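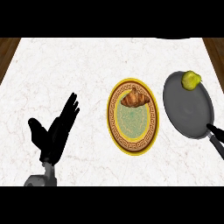
One reader wrote in to ask whether the Skondari really has to come off the counter before you change the filter, and whether she could skip the flush if she was in a hurry. Yes to the first, please, and no to the second. I've put both answers into this section, so if you have the older printout from October, toss it and use this one.

Section 4: Setting up your countertop water filter and changing the cartridge

I wrote these steps for the Skondari countertop unit, the one with the diverter valve that screws onto your kitchen faucet. If yours is the under-sink Nijs, skip ahead to Section 6. The cartridges look alike in the box but they do not fit each other, and I have the cracked collar to prove it.

What you need

The filter housing with its base
One Corkham cartridge, still sealed in its wrapper
The diverter valve and the little bag of washers
A towel
A large pitcher or a bucket

You won't need a wrench. I know it's tempting!

4.1 Fitting the diverter valve

1. Unscrew the aerator from the end of your faucet. It should turn by hand. If it's stuck, wrap a rubber band around it for grip, or hold a rag soaked in white vinegar against it for a while and try again.

2. Look inside the faucet end and pull out the old washer. Mine had gone flat and hard and was hiding up there pretending to be part of the faucet, so check with a fingertip.

3. Find the washer in the bag that fits your thread and press it flat into the top of the valve.

4. Screw the valve on by hand until it feels snug, then give it a small extra turn and stop.

5. Run cold water with the lever pointing down. If you see drips around the collar, take the valve off, reseat the washer and go again.

Note: pull-out spray faucets won't take this valve. Wotness sells an adapter for a few of them, but I haven't tried it and can't tell you which ones.

4.2 Putting in the cartridge

1. Turn off the faucet and flip the lever back to the unfiltered setting.

2. Move the housing off the counter and into the sink. There's more water sitting in an old cartridge than you'd think, and it all comes out the moment you loosen the cap.

3. Twist the cap to the left and lift it away. Keep an eye on the big rubber ring under it, which likes to stick to the cap and then drop down the drain.

4. Pull the old cartridge straight up. If you're setting up a new unit there's nothing in there yet except a cardboard spacer. Take that out.

5. Wipe the inside of the housing with a clean damp cloth. No bleach, no dish soap.

6. Unwrap the new cartridge and push it down, narrow end first, until you feel it seat.

7. Put the ring back in its groove, then the cap, and tighten by hand.

Caution: cold water only, always. Hot water ruins the cartridge, and you can't fix it by flushing.

4.3 Flushing

1. Leave the housing in the sink, connect both hoses, and turn the cold tap on low.

2. Flip the lever to filtered. You'll hear some spitting as the air works its way out.

3. Run the water for 28 minutes. The first bit may come out gray, and that's carbon dust. I catch mine in a bucket and give it to the porch plants.

4. Check the cap and both hose ends for leaks, dry everything off with the towel, and set the unit back on the counter.

Note: if the flow is still a trickle after flushing, look for a kinked hose first. It's the hose nearly every time at my house.

4.4 When to change it

I go by gallons, and I swap mine at 559. If you don't have a meter on your line, go by taste and flow instead, and write the date you put it in on a piece of tape on the base (the bottom, where it won't get splashed off).

If you've been away and the filter has sat unused for 2 days or more, let it run for a few minutes before you drink from it. After a longer trip I just put in a new one.

Spare washers and rings come together as kit 88. Order one before you need it and keep it in the drawer with the towels. Cleaning the outside of the housing is covered in Section 5.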